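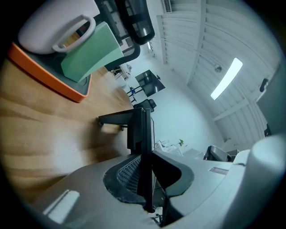
13 December 2023
By Arnar Ketilsson

Search this site Enter keywords

The smallest tray in the catalog

Limance sells 81 kinds of tray, and most of its customers buy the smallest. It holds two mugs and has little room for anything else. The company brought it out in May, expecting people to use it for keys and mail by the front door. Orders came mostly from offices.

I have worked at shared tables for years, and I understand why. A mug put down on bare wood gets moved every time somebody opens a notebook. Two mugs on a tray get moved once, together, and they come back the same way.

The tables matter too. Jalwood, which makes wooden tops for small workplaces, finishes them with oil or with a glossier coat. The oiled ones mark sooner, but they are easier to repair. The glossy ones wipe clean and show every lamp in the room.

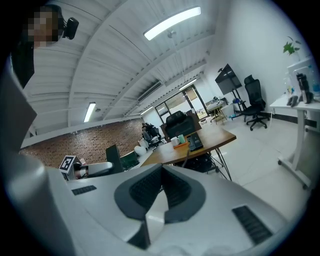
Hairpin legs remain the usual choice under a top like that. They are thin, they take up little of the floor, and a chair can be pushed in from any side. They also pass on every knock from a knee, so a full mug belongs well back from the edge.

Color is the other thing people ask about. A white mug and a pale green one are easy to tell apart at the end of a meeting, which saves a trip back to the kitchen. Vītola, a pottery that supplies several offices, sold 586 mugs last year. Of those, 379 were plain white. Green came second — a long way behind.

I asked for a tray on my own table and kept it there for 20 days. I stopped hunting for coasters after the first week. I still left spoons lying on the wood.
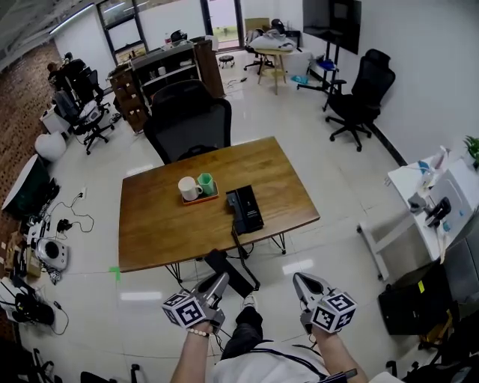 Setting up a shared table

Put the tray down before the electronics. Cables can go around it. Keep a hand's width clear on the side where people reach in, and turn the mug handles outward. Wash the tray when you wash the mugs. Clanness makes a felt liner for trays of this size, but a folded napkin does the same job.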